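Small Business Books Checkup – my walk-through notes for Plundholm
Feb 11, 2023

I do this inspection every year before I hand anything over to the accountant, and this year Ivars Vītola asked me to write my comments next to each item so he can use the same list at his place. So that's why it's chattier than a checklist ought to be! Marks are OK, FIX or LATER. I run a small shop with a workroom in the back, and if your business is bigger you'll want more lines than this.

CASH AND BANK

1. Bank statements on hand for every month – OK
All twelve are saved as PDFs. July was missing when I first looked, and I found it in the downloads folder on the old laptop (where else).

2. Each account reconciled to the statement – FIX
Checking is fine. Savings is off by $96 and has been for months. I suspect a transfer I typed in twice, but I haven't tracked it down. Please don't do what I did last year and post a "miscellaneous" entry to make it go away, the accountant will ask and you'll go red.

3. Petty cash counted and slips match – OK
$17 in the tin, and slips for everything else. I've started writing what the thing was on the back of each slip, because thermal paper fades to nothing by spring.

4. Two people can see the bank account – FIX
Right now it's only me. If I'm sick, no one can even check whether payroll money is there. I've asked for a view-only login, which the bank says needs a form signed at the branch.

SALES AND CUSTOMERS

5. Invoice numbers run with no gaps – OK
We're up to 1,881. Two voided ones, both kept in the folder with VOID across the front.

6. Unpaid invoices listed by age – FIX
Prolten owes us for a job I'd honestly forgotten. Sent a polite reminder and a copy of the original. Everyone else is inside 30-day terms or close enough that I'm not going to fuss.

7. Deposits held for unfinished work shown separately – LATER
I know, I know. They're sitting in sales at the moment. The accountant moves them every year and charges me for doing it, so it would pay me to learn.

8. Sales tax collected agrees with what was filed – OK
Checked each quarter against the confirmation page. Print those pages! The site only keeps them for so long.

BILLS AND SUPPLIERS

9. Every bill has an actual bill behind it – FIX
Altari sends theirs by email and I pay from my phone, which means I never file them. There were 5 I had to ask for again. They were very nice about it.

10. Bank detail changes confirmed by phone – OK
This one is a safety item in my book. If a supplier emails with "new account details," I call the number I already have – never the one in the email. We had a fake one with Zerouali's name on it last summer and it looked perfect, right down to the signature.

11. Subscriptions reviewed – FIX
Canceled a design program and a second cloud storage plan. I'd been paying for both all year and using neither, ouch.

PAYROLL

12. Hours sheets signed and kept – OK
Paper ones, in the gray binder.

13. Payroll totals match the year-end forms – OK
Matched first time, and I did a little dance. Check addresses too while you've got the forms open, one of ours had moved.

EQUIPMENT AND RECORDS

14. Equipment list matches what's really on the premises – FIX
Walk around with the list in your hand, don't do it from the desk. I found a label printer we gave away, still being depreciated, and a bench vise that was never on there at all. Write down serial numbers while you're at it.
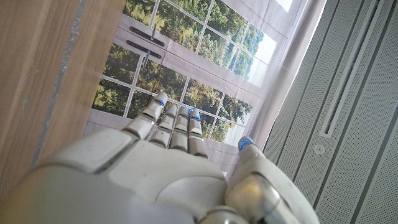
White robotic hand in front of a printed window.

15. Receipts kept for anything bought in the year – OK
One envelope per purchase, with the warranty card inside. Ivars, you keep yours in the boxes they came in, and I think that's going to bite you.

16. Backup of the bookkeeping file tested – FIX
Tested, as in opened on a different computer! Mine backed up every night but wouldn't open without a password I'd changed. Sorted now, and the password is in the sealed envelope in the safe.

17. Mileage log up to date – LATER
Stops in the fall. I can rebuild most of it from the calendar, and I'll do that over a couple of evenings before the appointment.

STILL OPEN BEFORE THE ACCOUNTANT VISIT

Savings difference (item 2)
Bank form for the view-only login (item 4)
Prolten payment (item 6)
Mileage (item 17)

Checked by me, all items. Second look by Ivars Vītola once the mileage is in.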